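Maintenance notes from the sorting cell, May

Readers of this blog will recall that in the spring I accepted responsibility for the small conveyor cell at Pamotwood, where it is used for trial runs of the Song project. The cell had been set up by several hands over a long period, and the written record of that work was thin. I set aside part of May to bring the cell into good order, and I record the work here for the benefit of those who look after similar equipment.

The cell comprises a green belt conveyor on an aluminum frame, its speed control, the arms that work over the belt, their controllers, and one computer that gathers everything together. The conveyor was purchased secondhand from a packing shop in Narcombe. The remainder was acquired piece by piece, and the wiring reflects this.

1. The belt

The belt had begun to drift toward its upper rail after long runs. Drift of this sort is normally a matter of tension and alignment, and both were checked before anything was adjusted. The belt was stopped, power was removed at the wall, and the distance from the belt edge to the rail was measured at each end and at the middle. The tail roller was found to be out of square with the frame. The adjusting bolt on that side was turned in by a quarter turn, the belt was run for several minutes at low speed, and the measurement was repeated. Three such steps were needed. I would urge patience at this stage, as a belt responds slowly to correction, and it is easy to overshoot and spend the afternoon turning the bolt back.

The surface was then wiped with a damp cloth and mild soap. Solvents were not used. Scuffs on the belt do not affect its running, and I made no attempt to remove them. The marks left by the previous owner's cartons will, I expect, outlast the motor.

The dial on the speed control is now set to 30 for ordinary trials and may be raised to 62 for timed ones. Above that point, light parts begin to shift on the belt as they meet the sensor, and the resulting faults have more than once been blamed on the vision software.

2. Power

It was my intention to begin with the data cabling. This would have been a mistake. Two of the adapters on the table were feeding equipment that had been replaced last year, and a third was shared by devices that should never have been on the same supply. Each adapter was therefore traced to its load before any other cable was touched. The rating of each was compared with the plate on the device it served, and both ends of the cord received the same number.

One fault came to light in the process. A hub was drawing its power from the computer alone, although a supply had been provided for it. Under light use the arrangement held. When the cameras and the gripper were active together, devices would disappear from the system for a second or two and then return. I had a record of 13 such dropouts over the preceding weeks, each of them put down at the time to a loose plug. The supply has since been connected and its cord tied to the bench leg.

3. Data cabling

The larger part of the work lay here. The cables on the table had been added whenever a device was added, and they were almost never shortened or removed. I do not say this as a criticism of my predecessors – I would have done the same in their position, and on two occasions I have.

The method adopted was slow but dependable. One cable was unplugged at a time, the computer's list of devices was consulted to see what had gone missing, and the cable was labeled before it was plugged in again. Labels were placed a hand's width from the plug at both ends, where they can be read without pulling on the connector. Cables that caused nothing to go missing were set to one side for a week and then removed for good.

Ports matter as well. Several of our programs identify a device by the port in which it sits, so that moving a plug by one position can exchange left and right. The configuration file now refers to serial numbers throughout, and line 645, where the old port assignments began, carries a comment explaining the change. Any person who restores an older copy of the file should read that comment first.
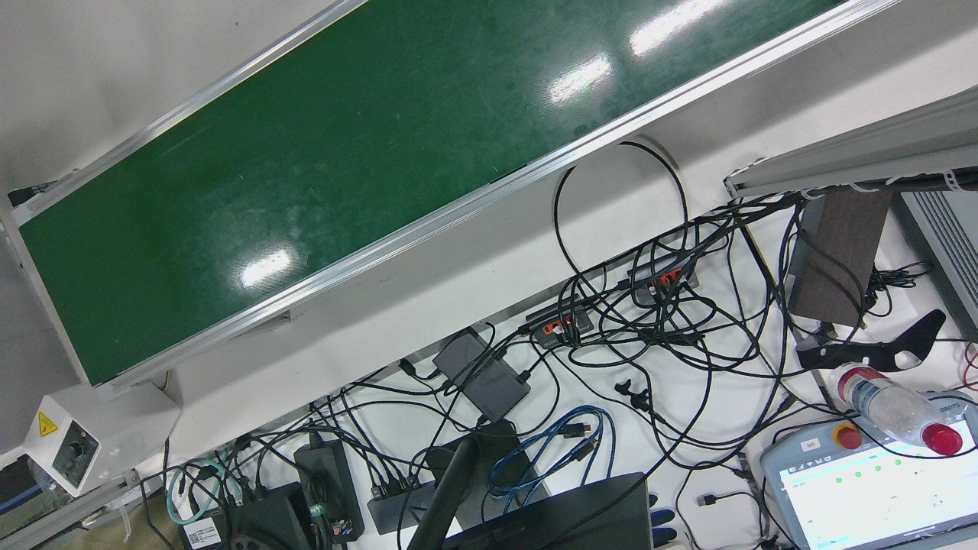 The general rule I have adopted is that slack belongs close to the device that moves and should be kept short everywhere else. A cable that serves an arm must have a loop large enough for the full reach of that arm, and the loop must be secured so that it cannot fall onto the belt. A cable that serves a fixed hub has no need of slack beyond what is required to lift the hub and read its underside.

4. Grippers and pendant

Gripper fingers are worn parts and should be treated as such. Each is now inspected on Tuesday morning for cracks near the slots, where the load is greatest, and for rounding at the tip. A finger with any visible crack is discarded. Screws are tightened with a torque driver, and a paint mark is drawn across head and body so that movement can be seen at a glance.

The emergency stop on the teach pendant is tested at the start of every session, with the arm in slow motion and clear of the belt. The pendant must remain within reach of the person running the cell and must not be put under anything. I have also asked that drinks be kept on the shelf by the door, a request that I shall no doubt have occasion to repeat.

5. Matters outstanding

Ties along the metal beam need to be replaced with reusable straps, so that a single cable can be changed without cutting the whole bundle. A tray beneath the table for the power adapters has been ordered from Cumedano and has not yet arrived. The belt should be measured again after its next long run. Until that has been done I would ask that the tail roller bolts be left as they are, including by those who are certain that they can hear something.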